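Trotby Garden Photography Prize Opens for Entries With New Category for Small Gardens

June 2024

The Trotby Garden Photography Prize is open again for entries, and for the first time it has a separate category for balconies, courtyards and other small gardens. Photographers can send their pictures until the end of January, and the winning works will be shown in the old orangery at Panovine in spring.

The prize is for pictures of plants, gardens and the people who work in them. Last year the judges received 1761 pictures, which was the highest number in the history of the competition. Many of them showed very small places, such as a row of pots on a window ledge or a single climbing rose in a yard. These pictures had to compete with wide views of large parks, and several entrants wrote to the organizers that the comparison was difficult.

The new category is called Small Gardens. The garden in the picture must not be larger than 12 square meters, and it may be private or shared. Indoor plants are not accepted in this category – they stay in the Plant Portrait section, together with close views of flowers, seeds and leaves.

The first prize in each category is 800 dollars. The overall winner also receives a week of residence at the Droseo bog garden, where sundews and pitcher plants grow in the open air. The garden is normally closed to visitors in the early morning, but the winner will be allowed to work there from sunrise.

From all the entries the judges will choose 76 pictures for the exhibition. They will be printed in one size and hung in the order of the seasons. After Panovine the exhibition moves to the Chareonsuk Gallery, where it stays until the end of summer.

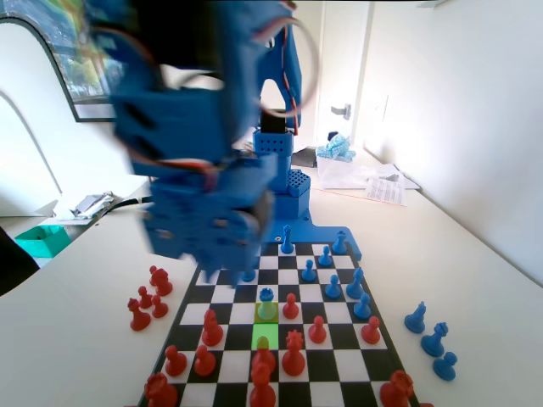
Can I enter a picture that was taken with a phone?

Phone pictures are welcome in every category, if the file is large enough for printing and nothing was added to the picture afterward. Small corrections of color and light are allowed.

Each photographer may send up to four pictures. Entry is free for people under eighteen, and they compete in the same categories as adults. Pictures which were already shown in an earlier edition of the prize cannot be entered again. The full rules and the entry form are on the website of the prize – paper forms can be collected at the Trotby library.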